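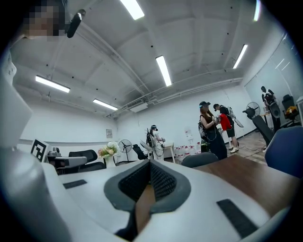

Voldale, 3rd August

The bowls had come back from the dishwasher downstairs, and it was my turn to put them away.

I had been at Wallner four years by then and I had managed to miss my turn most months. There was a list on the kitchen door. If you traded lunches with the right people, your name moved down it. In January everyone got wise to this and the list was typed up and laminated, and after that a turn was a turn.

The bowls were beige, in more than one size, and they were meant to nest. My aunt would have liked them. She kept a shop in Trulitz that sold kitchen things, and when I was in school I worked there on weekends for gas money. She taught me to stack from the largest down and to look inside each bowl first. People leave things in bowls, she said. She had found keys, a tooth, and once a check for 40 dollars made out to the electric company. She mailed the check.

So I looked inside each one. I tipped it toward the light, checked the bottom, and set it back on the table. It was slow work and I didn't mind. The air conditioning was humming. Someone across the room was on a call about freight, saying the same order number over and over, 2590, and each time a little louder.

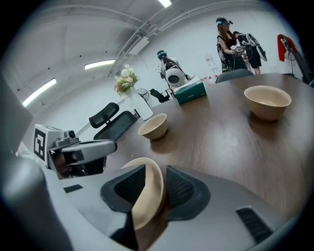
Bowls at the long table, not stacked.

The table was the best thing in the office. It was dark brown and far too big for us. The company had taken it over from the last tenant, a firm called Selletti that sold stone for countertops, and the story was that they left it behind when they couldn't get it back into the elevator. You could have fed a wedding at it. We used it for birthdays, packages, and people who wanted to talk to you without sitting in the small room.

I had sat there myself the week before with my manager. She wanted to know if I would take the job in Trulitz. It was more money and the office was newer, with parking. I said I would think about it. She pushed the tissue box an inch in my direction, which I took as kindness, though I wasn't anywhere near crying. Then she asked about my mother's apartment and I took a tissue after all.

My aunt's shop was gone. I should say that. The building was still there and it had a phone store in it. I had driven by at Easter and parked across the street for a while with the engine running, and then I had gone to get a sandwich. I told my manager some of this and she nodded and looked at the flowers. They were fake ones, white and cream with a bit of pink, in a tall white vase, and she looked at them a good deal during hard conversations. We all did.

"You don't have to decide today," she said.

"When do I have to decide?"

"Well," she said. "Soon."

Now I picked up another bowl and looked inside it, and of course there was nothing in it. I don't know what I expected. It had been through the dishwasher. I rubbed the rim with my thumb, the way my aunt used to when she was feeling for chips. She could find a chip with her eyes shut. She could hold a bowl and talk to a customer and be counting the register in her head, and I never saw her drop one. I dropped plenty. She took the first few out of my pay and then quit doing it.

The man on the phone said 2590 again. Then he said, "No, I'll hold," and it was quiet.
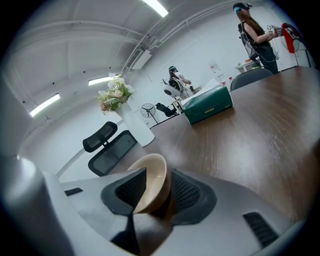 The cupboard

The cupboard for the bowls was in the kitchen, up high, and the shelf was already crowded. There were paper plates left from the summer party, when they had planned for up to 100 people and it rained. I moved the plates to the top of the refrigerator. I put the largest bowl in first and the others inside it, and they went together the way they were supposed to, with that dull sound.

When I came back for my coffee, my manager was standing by the table, straightening the tissue box so that it lined up with the edge.

"All done?" she said.

"All done."

"You were quick."

I hadn't been quick. I'd been most of half an hour. I drank some of the coffee, and it had gone cold.

"Is there a kitchen?" I said. "In Trulitz."

She thought about it. "There's a sink," she said. "A microwave. I think you'd have to bring your own dishes."

I told her I could do that. She waited to see if I meant what she thought I meant — I wasn't sure myself until I had said it — and then she pulled out a chair and sat down, and I sat down across from her, and we started on the dates.

Contact the editors | © Voldale Short Fiction Pages. Stories remain the property of their authors. | Back to top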